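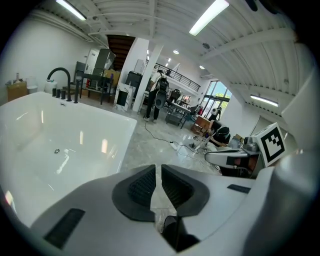
The bath, the taps and the mezzanine at the Plimel workspace.

Most of the arguments at Plimel are about time. The company records people doing household jobs with hand-held grippers, and turns the recordings into training material for robot control software. The jobs themselves are ordinary, such as picking up a bottle or wiping the side of a bath. Getting every sensor to agree on when each thing happened is harder, and it takes up most of the working week.

Wissam Qaisi leads the software side. He came to the work from factory maintenance, where he wrote small programs to find out why conveyor belts had stopped, and he still talks about data in the same way. "If the hand says it was here and the camera says it was there, one of them is late," he says. "You find out which one before you do anything else."

His team's main tool is called Ferar. It takes in the video from each gripper, the video from the head camera and the positions worked out from the printed square markers, and lays them all on one clock. It then looks for places where the streams disagree. A gripper that appears to jump several centimetres between one picture and the next has usually not moved at all. The marker has been misread, or the clock has slipped.

Ferar began as a script of 324 lines and was meant to last a month. It now has its own test suite and a list of open faults, which Qaisi prints out and keeps on his desk. When I visited on Tuesday, May 10, 2022, the list stood at 29. He crossed one off while we were talking and added another before lunch.

The printed markers are black and white patterns inside a thick border. The software knows the true size of each square, so it can work out distance and angle from how the square looks to a camera. Where they are fixed to cubes, there is a good chance that at least one face can be seen as the wrist turns. Two faces are better. With one face, seen nearly straight on, small errors in the corners can make the tilt flip from one reading to the other, and the gripper seems to twitch.

Shiny surfaces add to the trouble. A glossy tub and a polished floor both throw back the ceiling lights, and a bright streak across a marker can hide a corner. An earlier version of Ferar threw away any reading with a missing corner. The present one keeps it, gives it less weight and leans on the motion sensor until a cleaner view comes along.
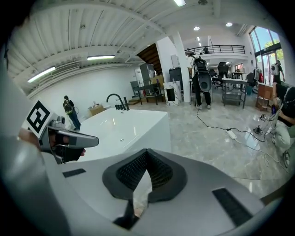 From recordings to plans

Once the streams line up, they go to a second program, Sầm, which cuts them into short actions. A reach is one action and a grasp is another. Sầm marks the cuts by watching the speed of the hand and the gap between the fingers, and a person checks a share of them afterwards. In the batch I was shown there were 2,066 cuts, and the checkers had moved the ones where the wearer paused halfway through a reach. Pauses are a known weakness. People stop to think, or to listen to someone, and the software takes it for the end of a job.

The planner comes last. It is called Etico, and it is the youngest of the three. Given a starting point and a goal, it proposes a path for the arm and scores it against what people did in similar spots. Baths are awkward for it. The rim is high, the basin is deep, and a tall spout stands where a straight path would often like to go. Etico's early plans went over the rim and then stopped, having run out of allowed wrist angles. 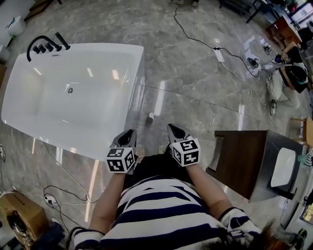

Qaisi's answer was to let the planner consider moving the base of the robot before it moves the arm, as a person would shift their feet. This makes the search slower. A plan that used to take one second now takes 4, and he would like to halve that by October. He has tried keeping a store of good standing positions for each type of fixture, but the store has to be rebuilt whenever the furniture is moved, and in this building the furniture moves often.

There is also the question of how much checking is enough. Some on the team want every recording passed by a person before it reaches the planner. Qaisi would sooner spend the hours on better warnings in Ferar, so that the checkers look only at the doubtful ones. For now they do a bit of both - full checks on new tasks, samples on the old ones.

The next piece of work is a live display, which will tell the wearer within a few seconds if a marker has been out of view for too long. At present they learn of it the following morning, when Ferar has finished its overnight run and the rejected recordings come up in red.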